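Reporting success rates for two-arm insertion when episodes differ in length

Posted in: Methods and Statistics
Tags: bimanual manipulation, imitation learning, evaluation

Vichien Sukprasert

I should be grateful for advice on the reporting of a result. Our group at Kaewmanee is preparing a short paper on a two-arm task in which one gripper holds a thin flat object and the other holds a soft phone case, and the two are to be brought together. The policy was trained on 1168 demonstrations recorded by operators and was then evaluated in 114 trials on the same bench.

The policy receives its images from small cameras mounted at the wrists. We have compared two versions of it. The first predicts short sequences of actions and looks again at the images after each one. The second predicts longer sequences and consults the images less often. Both were trained on the same demonstrations, and the trials were divided equally between them.

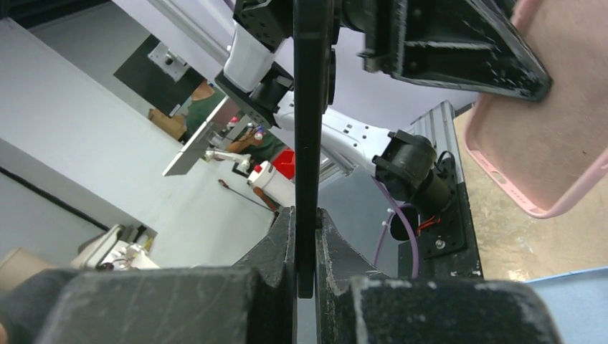 Wrist view during the phone case task, with the flat object in the near gripper and the pink case against the far one.

My difficulty concerns the definition of success. The first version is slower and frequently makes several attempts at the rim of the case before the object is seated. The second version usually makes one attempt. If every trial is allowed to run until the operator stops it, the first version is clearly ahead. If a limit of 64 seconds is applied, the two are almost level. A colleague has proposed that we report only the figure with the time limit, as this is the practice in the Tonska evaluation notes which our laboratory follows. I am not certain that this is a fair account of what was observed.

I should also mention that the case is flexible and that its position in the gripper varies from one trial to the next. We did not control for this, although the starting positions of the arms were fixed.

Any guidance on the form of the table, and on whether the variation in grasp ought to be treated separately, would be appreciated.

Kirkance

The time limit should not be chosen after the results have been seen. If the limit of 64 seconds was written into your protocol before the trials began, it may stand as the main figure. If it was not, I would advise against presenting it alone, whatever the Tonska notes recommend.

The more informative course is to plot the proportion of trials completed against elapsed time, with one curve for each version. A reader can then see where the curves meet and may apply whatever limit suits his or her own purpose. Trials stopped by the operator before completion require some care. A trial stopped on grounds of safety is a failure of the policy and should be counted as such. A trial stopped through loss of patience is a different matter, and the usual methods for censored data apply. Your log ought to record which of these occurred. Where it does not, please say so in the text.

With 57 trials for each version the intervals will be fairly wide. Kindly report them, and avoid the word "significant" unless a test has been carried out and named.

On the matter of repeated attempts, I would suggest a second table giving the number of contacts with the rim in each trial. An attempt must be defined in advance, for instance as an approach followed by a withdrawal of a stated distance. Two people should mark the recordings independently, without being told which version was in use.

As to the grasp, record the angle of the case at the start of each trial from the wrist images, if it can be read from them, and include it as a covariate. Should this prove too laborious for the full set, a random sample would be preferable to omitting the matter.

Hirnen

We had the same problem with a lid task. We put both figures in the table and the reviewers accepted it. I would use a stiffer case.

Vichien Sukprasert

I thank both contributors. The limit was not in the written protocol, and the curves will therefore be given in full. The reason for stopping was entered in the log for all but 6 of the trials, and these will be listed separately. The case will remain as it is, as the flexible material forms part of the task. The marking of the recordings is to begin on Tuesday.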